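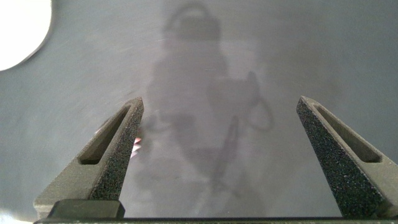
Zilley releases new version of its grasp planning software for shiny surfaces

Zilley has released version 2 of Serura, its software for planning how a robot arm should approach and grasp small parts. The main change is in the way the program treats metal tables and other surfaces that reflect light. The new version is available from this April for all customers who have a support contract.

Reflections are an old difficulty for cameras placed at the wrist of a robot. A brushed metal table can show a soft copy of the operator, the lamps and the gripper itself. The earlier Serura worked on single camera pictures, and it sometimes marked such a reflection as an object to be picked. The arm then moved down to a place where there was nothing, and the operator had to stop the program and begin again.

Version 2 compares several pictures taken while the wrist is moving. A real part on the table keeps its position when the camera moves over it. A reflection seems to slide, and it also appears to lie deeper than the surface. The software follows small regions of the picture during the approach, gives each region a score, and removes those which do not behave like solid things. Only after this step does the planner choose a grasp.

"We had spent a long time trying to change the lamps and cover the tables with cloth," said Hiu-tung Siu, who leads the perception work at Zilley. "Our customers did not like this. They clean the metal many times in one shift and they want to keep it. So we decided the program should learn to live with the table."

The company tested the new method at its workshop in Zernwood. The test had 299 approaches over bare metal, with no part to be picked. The old version planned a false grasp in 111 of them. Siu said that the new one did this in four, all of them with very bright spots from a lamp directly above. Bright spots remain the weakest point, she said, because the camera has no detail there to follow.

The extra pictures cost some time. According to the release notes, the check adds roughly 200 milliseconds to every approach. Users who work only on dark or matte tables can turn it off in the settings of each cell. It can also be set to run only in a selected area of the table, and this is the setting Zilley recommends for mixed cells.

There are also changes in the tools around the planner. The log viewer now shows the wrist camera picture together with the planned path, and the user can go back and forward one step at a time. Rejected regions are drawn in a different color, with the reason for the rejection written next to them. Before this, the reasons were kept only in a text file which was difficult to read during work. The control part has received one small correction: the gripper now waits fully open until the planner has confirmed a grasp. In the earlier version the fingers could start closing while the arm was still going down.

Chauvin, a maker of metal fittings, has used a test version in one of its sorting cells since the winter. The company reports that its operators stop the cell less often, but it has asked for a simpler way to calibrate the camera after a finger is changed. Zilley says that this is planned for the next update.

Cell descriptions made with version 1 can be opened in version 2 without changes. Saved grasp models have to be converted once, and a tool for this comes with the installer. It can convert up to 100 models in one run.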